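ok thread. what I learned trying to weave a table runner on a secondhand loom, 4 months in. typing this on lunch so bear with me

1/ bought the loom in May off a woman one town over. she threw in a bag of mystery yarn and a bench that wobbles. still wobbles

2/ first warp: too long, too wide, too many colors. cried a little. cut it off and used it to tie up tomatoes

3/ if you're new, go narrow. 102 ends, plain cotton, one color. boring is fine. you will make plenty of mistakes in one color

4/ measure your warp then add more. then a bit more. loom waste is real and it's rude

5/ Toshiko Fujimoto taught the beginner class I took and her whole thing was "count in fours, tie in fours." wrote it on masking tape and stuck it to the castle. haven't lost count since. ok once

6/ threading takes me a whole evening. podcast on, phone in the other room, good lamp. don't start after 9pm. I've started after 9pm. found two crossed threads next morning and a heddle I'd skipped completly

7/ yarn people keep asking: it's the Paslow cotton, the thin one. comes on a cone, doesn't shed much. the Ferka is softer but it snapped on me 3 times as warp so now I only use it as weft

8/ edges. EDGES. mine looked like a coastline for weeks. things that helped:
- lay the weft in at an angle before you beat
- stop yanking
- stop looking at them every row
- seriously stop yanking

9/ beat with the shed open or closed? asked two weavers, got two answers and a 15 minute argument. I do open then change sheds then a tiny second tap. works for me, don't @ me

10/ patterned cloth is slower than you think. did one with a small repeat, lost my place every time the doorbell went. now I keep a row counter and a pencil, and I cross off each row even when I'm sure. esp when I'm sure

11/ washing. wash the thing!! it isn't cloth til it's washed. mine came off the loom stiff as a placemat, went in the sink w warm water, came out totally different. also shorter. see no. 4

12/ use what you make. I had a runner folded in a drawer bc it was "too nice" and Abenezer Gebreyes (friend, very blunt) said so it's a drawer runner then. fair. woven cloths live on tables now, patterned ones too
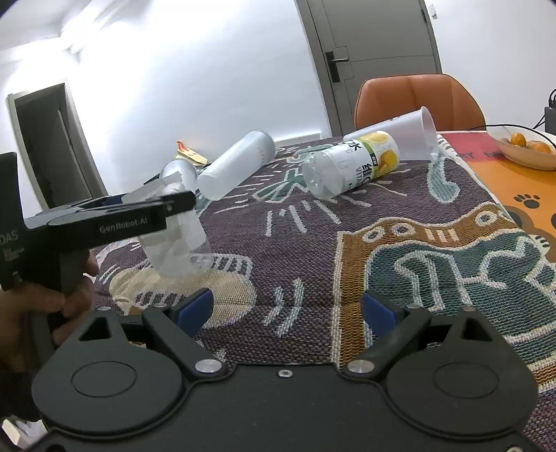

13/ stuff I'd skip buying: fancy shuttle, second reed, the big book everyone recommends. library has it. I've renewed it so many times they know my voice

14/ stuff I'd buy again: good scissors, T pins, a proper bench (see wobble), lint roller

15/ next up is twill. threading's drafted, warp is wound, hanging off the door in a chain looking at me. will post when theres something to show

replies are on, slow to answer, back to work now

oh and someone asked abt hems. twice folded, by hand, tv on. machine if it's a gift and you're late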